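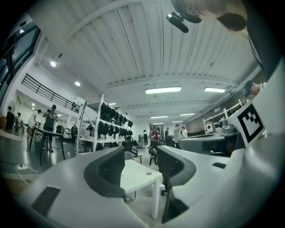
Culau, the bag rental and repair company founded by Malou Kjærgaard, will open its new stockroom and repair workshop at Clillgate in March. The site brings the company's storage, cleaning and repair work into one building for the first time. Work on the main floor is far enough along that stock has started to go up: black bags now hang in two tiers on a tall white shelving unit, under the white corrugated ceiling and its long light panels. A mezzanine with a black metal railing overlooks the floor.

Culau rents bags to theaters, trade fairs, schools and touring groups that need a lot of them for a short time. Customers order by size and number, the bags go out packed flat in cartons, and when they come back they are checked, cleaned, mended if needed and hung up again. Until now that work has been split between 2 rented units across town from each other, with a van running between them most mornings.

"The van was the bottleneck," said Malou Kjærgaard, managing director of Culau. "A bag could come back in perfectly good shape and still wait days before it was on a hook again, just because it was in the wrong building. At Clillgate it comes in the door, goes over the table and goes up."

The new stockroom will hold 3046 bags once it is fully fitted out. Bags are stored hanging by the handle so that they keep their shape and so that staff can pull one out without unstacking the others. Larger travel bags will be kept at the lower level and smaller shoulder bags above.

The shelving and hanging system was planned by Gristar, a small storage design firm. Gristar spent part of last fall watching how orders were picked at the old units and timing the steps. Leif Stougaard, who led the project for Gristar, said the biggest change was the spacing.

"They had everything too close together," Stougaard said. "People were lifting three bags to get at one. We gave each row more room and lost some capacity on paper, but orders are picked faster and the zippers don't catch on each other."

Repairs will be carried out on site by a team led by Ketill Bech, who has been with Culau for 11 years. The workshop handles broken zippers, torn linings, worn straps and loose handles. Bags that are past mending are taken apart, and buckles, sliders and rings are kept for use on others. The workshop repaired 305 bags last year that would otherwise have been replaced, and Bech expects that number to rise now that the sewing tables are in the same building as the stock.

Clillgate will also take walk-in repairs from the public, a service Culau has not offered before. Customers can bring in a bag of any make and get a price before work begins. Simple jobs such as a new slider or a restitched handle will usually be done while the customer waits - larger ones will be ready within a week. The repair counter will be open from 9 a.m. to 4 p.m.

The building was previously used by Hjaltested, a wholesaler of paper goods, and had stood vacant since that company moved to larger premises. Culau has signed a long lease and has kept the layout of the main floor largely as it was. Remaining work includes labels for the shelving, a packing bench near the loading door and a new floor covering at the repair counter.

Rental orders will continue as normal during the move. Customers with bags due back in February should return them to the address printed on their delivery slip. From March, all returns go to Clillgate.

About Culau
Culau rents, cleans and repairs bags for events, schools and stage productions. It also sells used bags from its rental stock twice a year.

Press contact
Skarphéðinn Arnardóttir, Communications, Culau
Visits to the Clillgate site can be arranged on request.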